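Grollarard Centre for Justice Research
Call for participants: mock jury study

The Grollarard Centre for Justice Research invites members of the public to take part in a study of how jurors understand the directions given to them before they retire to consider a verdict. The study is led by Dr Senthil Warrier and will run throughout October at the Centre's premises in Nunel House.
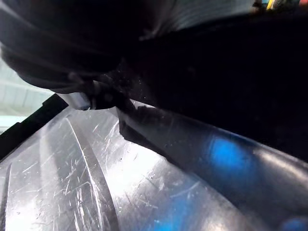
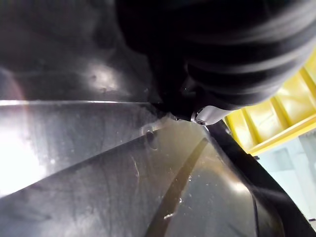
Dark ribbed surfaces, seen at close range.

What is involved
Participants will watch a filmed trial performed by actors, hear directions on the law, and then deliberate in groups of 12. Each person will complete a written questionnaire before and after the discussion. Deliberations will be recorded in sound only. A session begins at 9.30 am and ends by 4 pm, with a break for lunch, which is provided.

The Centre is seeking 400 participants in this round. An earlier round, on the wording of directions about identification evidence, drew 1,345 applications, and early application is therefore advised.

Who may apply
Applicants must be aged between 18 and 75 and be registered to vote. No knowledge of the law is required. Practising lawyers, serving police officers and court staff are not eligible, nor is any person who has sat on a jury in the past two years. The filmed trial concerns a death following an arrest, and some of the evidence may be distressing. Participants may withdraw at any point without giving a reason.

Expenses
Reasonable travel costs will be repaid on production of receipts. A fixed payment is made for attendance and will be confirmed in the letter of invitation.

How to apply
Application forms are available from the reception desk at Nunel House or by post from the Study Office. Applicants should include a statement of no more than 500 words setting out any previous contact with the criminal courts. Enquiries should be addressed to the Study Administrator, Mr Nuwan Gamage.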